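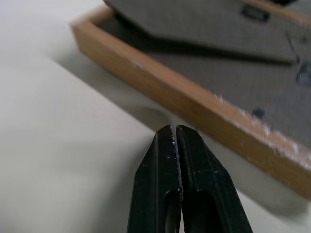

Keep the Worn Tray

Every few months someone writes a column telling people to go through their kitchens and get rid of anything chipped, scuffed or faded. I read them all, and I think they are wrong about trays.

A shallow wooden tray is one of the few things in a house that gets used several times a day and never gets any attention. It carries the coffee out and the cups back. It holds the mail, the keys, the pill bottles and the pen that works. When the finish starts to go along the top of the rim, where it gets knocked and handled the most, the usual advice is to replace it. I would leave it alone.

I bought mine in 1994 from a shop in Brarngate that sold kitchen goods and some hardware. It cost 30 dollars, and I thought that was a lot for a tray. The finish on one side had worn through to the bare wood within a few years, because I always pick it up with the same hand and set it down against the same wall. It has looked more or less the same ever since. The corners are still tight. The bottom is flat. A cup set down on it does not rock.

In July I priced new ones, mostly out of curiosity. The store on Turneveo Street had a tray from a company called Akl for 116 dollars. It was a good-looking tray. It was also very thin at the rim, and the clerk told me to keep it away from damp cloths. I don't know what a person is supposed to wipe a tray with. There was a cheaper one by Morik with a printed wood pattern, and the display model was already peeling at one corner. When real wood wears, there is more wood under it. When a printed pattern wears, you see what it was printed on, and there isn't much you can do after that.

The case for replacing things usually comes down to how they look on a table. A plain white table makes this worse. Put anything brown on it and every mark shows. I have had a white table for years and I understand the complaint. But the marks on a rim do no harm to the food or to the table, as long as there are no splinters. Run a finger along the edge. If it catches, sand that spot with fine paper and rub in a little mineral oil. The whole job takes an evening, and most of that is waiting. If it doesn't catch, you don't need to do anything.

I will grant the other side 2 points. A tray with a split in the bottom should go, since it will give way sooner or later with something hot on it. And a tray that was given to you and that you never liked can go too, worn or not. Neither of those has anything to do with a few pale scuffs.

What bothers me about the advice is that it treats wear as a fault in housekeeping. People with clean, orderly kitchens read it and start to feel that they have let things slide. They have a tray with a rubbed edge because they eat at home and carry their own dishes. The money for a new one would be better spent on decent cups, or on nothing.

Mine is on the table now with the Sunday paper on it, and the paper will stay there until somebody needs the tray for lunch.

15 Nov 2020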